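Sorting Small Boxes Into Bins: A Packing Bench That Keeps Up With You

If you send out lots of little boxes, you'll know how quickly a table disappears under them. I pack small white ones all week, and a couple of plastic bins plus a reacher-grabber have made the job far more fun than it has any right to be!

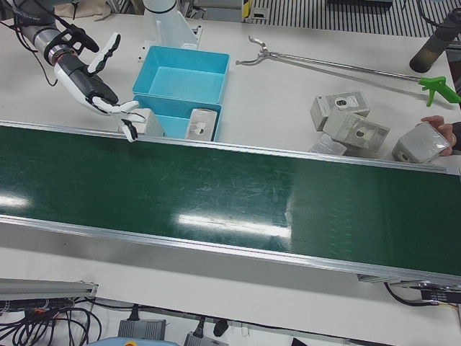
I started doing it this way in January, after a very long Wednesday with 20 orders and one cluttered table. It takes ten minutes or so to set up and you may well have most of the bits already.

What you need

Two shallow plastic bins, the same size
A clear table with a pale top if you have the choice
A reacher-grabber with a trigger handle
Your boxes, labelled on one face
A belt or a roller track (lovely to have, but a long tray will do)

Step 1: Place the bins

Put one bin close to the belt and the other straight behind it. The front bin is for boxes you've checked, and the back one stays empty until the front one fills up. Then you swap them over and carry on. I had mine side by side for ages and kept dropping things in the wrong one.

Step 2: Make a waiting area

Keep your unsorted boxes together at one end of the table, well away from the bins. Don't fuss about lining them up. As long as you can pick one up without knocking the rest on to the floor, it's fine.

Step 3: Check the label

Pick up a box and turn the label towards you. Mine go by order number, so 1263 gets ticked off the list before it goes anywhere near a bin. My friend Donnie Shearer once sent 2614 to Gurkton when it should have gone to Dalgleish, and he checks everything twice now.

Step 4: Fill the bin

Stand the boxes upright with the labels all facing the same way. They'll lean a bit while the bin is nearly empty - that sorts itself out once they have neighbours. Stop at 10 if you're using small bins like mine, or they get awkward to lift.

Step 5: Fetch the strays

I love this bit. Boxes slip down behind things, and the grabber saves you leaning right over the table. Open the jaws wide, come in from the short sides and squeeze gently. Too hard and you'll dent the card. Have a few goes with an empty box first!

When both bins are full, tape up your outer carton and pack straight from the front bin, heaviest boxes at the bottom. Leave the grabber on the table with its handle towards you, ready for the next lot.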